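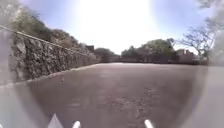 Itsuki Takeda had been awake since five when we spoke, fixing a bug that made every shopkeeper in his game say good night at lunchtime. He thought it was funny enough to leave in for a day. Then a player wrote to say it had made her a little sad, so out it went.

The game is Tellesura, a small-town radio sim for phones and PC, and if you haven't tried it yet, please do. You play the new host of the only station in Wolisley, a town with a ferry, a bakery and a lot of opinions. Each morning you pick your records, read the notices and take calls. Then you go out on foot and find out what everyone thought of the show. I've put far too many evenings into it (my farm in another game has gone to weeds) and I still hadn't heard half of what's in there.

"People ask me where the gameplay is," Takeda says. "I tell them, you talked over the baker's favorite song yesterday. Go and buy bread and see."

He started it alone as a weekend thing and later brought it to Huleck, the tiny studio where he had been doing menus and save systems for other people's games. There are 3 of them on it now. He writes nearly all the dialogue, which came to 2,000 phone calls at release. I asked how on earth you write that many and he laughed for quite a while.

"Badly at first! The early ones were all jokes. Every caller was a comedian. I played it for an hour and I was exhausted, like being at a party where everyone is standing too close. So I wrote boring calls. A man wants to know if the ferry is late. A woman has lost a glove. And then when somebody calls in with something big, you feel it." 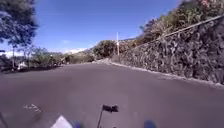 A stone wall on the right, and the road going out of sight behind it.

The lost glove, by the way, is one of my favorite things in the game. I won't say where it ends up, but keep reading the notices out, even the dull ones. I skipped them on my first save and missed the whole story.

Takeda is proud of the music too, and he should be. There are no licensed songs in Tellesura. Everything on the station's shelves is by made-up bands with made-up histories, and the sleeves have notes on the back that you can read while the track plays. His own favorite is a grumpy folk duo who clearly can't stand each other by the second record.

"We recorded them in a kitchen," he says. "The kettle is on one track. We tried to cut it out and the song got worse, so the kettle stayed, and I wrote it into the sleeve notes as a guest musician."

Saving was the part that nearly broke him. The game remembers what you played and who was listening, and the choices pile up fast. His first version kept everything in one long list, and the phone build crawled. The fix was to keep 2 records of your town, one for what happened and one for what people believe happened, and let them run next to each other all season. He brought up the curb with the pair of white stripes. "That's the save file! Side by side the whole way along." Most of the time the two agree. The good bits come when they don't, like the morning half of Wolisley is convinced you insulted the mayor because somebody heard it from somebody at the bakery.

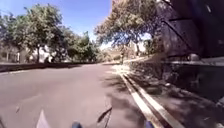
I wanted to know about the walking, because a lot of reviews complained about it. You can't run in Tellesura and there's no fast travel, not even late in the game when you're crossing town with a crate of records. Takeda has heard it all and he's not budging. He wants gaps between conversations, and he wants you to look at the light while you're in them. Morning and afternoon have different tree shadows, painted by hand, and they fall in the same dappled blotches you see along the right of the road here, darker patches with a bright one farther on. "Players tell me they know what time it is without the clock," he says. "I was so happy when I read that. I hid the clock in the next patch, as an option."

I tried it with the clock off after we talked. I missed my own show twice. It was great.

So what's next? The big one is Hoshino, a free update that adds a second station across the water. Its host is a smooth, popular, slightly awful man named only as the Captain, and he'll be competing for your callers. You can feud with him, copy him or invite him over. Takeda wouldn't tell me what happens if you invite him over.

"He was meant to be a villain," he says, "but I gave him too many good records. Now I would listen to his station." 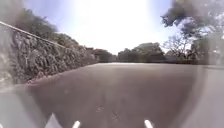

Hoshino has also been a chance to go back over the older art. The first maps were very clean — his word — and every street looked swept that morning. He'd drawn buildings and trees and stopped there. The artist who joined last has been dirtying everything up, and the screens he showed me have the kind of thing you get at the foot of the curb in this picture, that thin line of dry leaves and bits where the asphalt stops and the bank starts. It's a few pixels of reddish brown and the town looks so much more lived in! He's aiming for July, and the save files from the current version will carry over.

Before we hung up I asked what he plays himself. Racing games, loudly, with his brother. He's terrible at them. He also said he listens to real radio while he works, mostly stations in languages he doesn't speak, and that he picks up ideas from the tone of the hosts. One of them sighs before every weather report. Look out for her in Wolisley when the update lands.

Comments

pepperling: The kettle!! I KNEW that was a kettle. My husband said it was a flute.

Dormouse_88: Good read. Does anyone know if the no-clock option is on the phone version? I can't find it in settings.

hazel t.: @Dormouse_88 it's under Display, not Gameplay. Took me a while too.

grubb: still think you should be able to run. love the game though

pepperling: Been playing the dull notices since I read this and the glove just turned up. I'm not okay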